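A Morning at the Praler Open House
Filed under: Visits, Machines at Home

I had been meaning to get out to Torkholm for the better part of a year, ever since my sister-in-law read me a piece over the phone about a workshop there that was trying to teach machines to tidy a hallway. So when Praler opened its doors to visitors in June I packed a sandwich, drove the long way round the reservoir (the short way was closed, as it generally is) and got there a little after nine, early enough to be handed a coffee before I had found where to hang my coat.

The question I carried in with me was a simple one, and I suspect most people who keep a house have asked it. Can a machine do any of this yet? I don't mean vacuuming, which we have all more or less made our peace with. I mean the small, fiddly business of picking up what a family puts down. At Praler they are working on shoes. 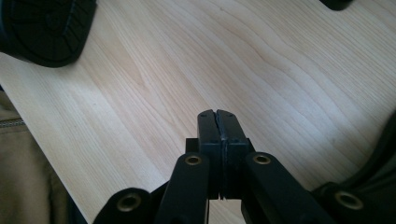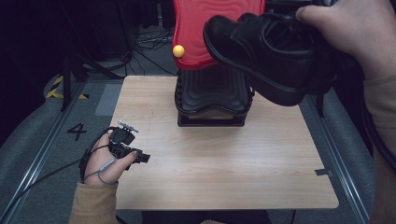

The shoe table at Praler: gripper closed over bare wood in the first picture, black leather shoe in hand in the second.

Elspeth Baxter runs the visits as well as a good part of the work, and she was very patient with a group that wanted to touch everything. She started us off with the floor plan, which I will spare you, and then with the reason for the hand-held grippers. A person holds the tool and does the chore with it, over and over, and the recordings of those chores are what the machine learns from later on. Praler has 526 recordings of shoe handling that Elspeth considers good enough to use, out of 720 made since the winter. I asked what was wrong with the others. "Mostly us," she said. People talk, they look up, they change their minds halfway through and put the shoe somewhere else.

I found that very reassuring, as someone who changes her mind halfway through most things.

We each got a turn with a practice gripper, and I must tell you it is much harder than it looks! The jaws open and close nicely enough, and I could pinch a folded napkin straight away and felt quite proud of myself. A shoe is another matter. You want to take it by the heel, where you always take it, but your fingers know how to curl inside and the gripper has only its two flat fingers and no idea which part of a shoe is stiff and which part gives. I got mine by the tongue and it swung around and faced me. The man beside me got his on the third try and was so pleased that he forgot to put it down.

After that came the machine itself, in the next bay, behind a low rope. It is an arm built by a firm called Pakzad, and Praler has fitted its own gripper to the end. Elspeth set out a child's sneaker, a loafer and a rubber clog and asked it to put them on a rack. The sneaker went up on the first attempt, slowly, with a pause before the rack that made us all lean forward. The loafer took two. The clog slid off the edge of the rack and landed upside down, and the arm went back to its starting position looking (I know, I know) entirely satisfied. The whole thing took 5 minutes for three shoes. My grandson can clear the whole hallway in one, provided there is something in it for him.

So, is it ready for a house? No, and Elspeth said so before any of us could ask. What impressed me was how particular she was about where the trouble lies. Picking up a shoe from a clear table is going fairly well. Picking one out of a heap is not, and neither is finding its partner, and a boot that flops over at the ankle still defeats the arm nearly every time. Laces she would rather not discuss before lunch.

The shop-floor side is further along, or so I gathered from the second half of the morning. Praler does some of its work for Akero, a chain of shoe stores, and what Akero would like is help with the tidying at the end of the day, when the display pairs have wandered all over the place. A store has advantages over my hallway. The tables stay put, the lights are good, the shoes are clean, and they come in known sizes. There was a mock shelf along the back wall with over 30 pairs on it, and the arm straightened the front row while we watched, nudging each toe into line with great care. It was oddly soothing. A woman from our group who had worked in a store for years watched it with her arms folded and remarked that it was doing a better job than her Saturday help ever did, though she would have finished and gone home by then.

I did ask about cost, and got a kind but cloudy answer. I also asked what happens if a cat walks across the table, and it seems the arm stops, waits, and has to be told to start again. We have two cats, so that settles it for the time being.

A few practical things if you are thinking of going. Parking is behind the building, past the loading door, and the sign is easy to miss. The tour runs most of the morning and there are not many chairs, so wear something comfortable on your feet. Coffee is free and quite good. The rolls had gone by ten. Children are welcome at the practice table but need to stay with a grown-up near the arm, and the bay with the arm gets chilly -- bring a sweater even in summer.

Elspeth told me they hope to have the boots sorted out, or at any rate less floppy, by the time of the next open house, and she wrote down my name for it. I have promised to bring along a pair of my husband's old garden boots for the arm to try. They have been standing by our back door since the fall, and I would be glad to see anybody at all pick them up.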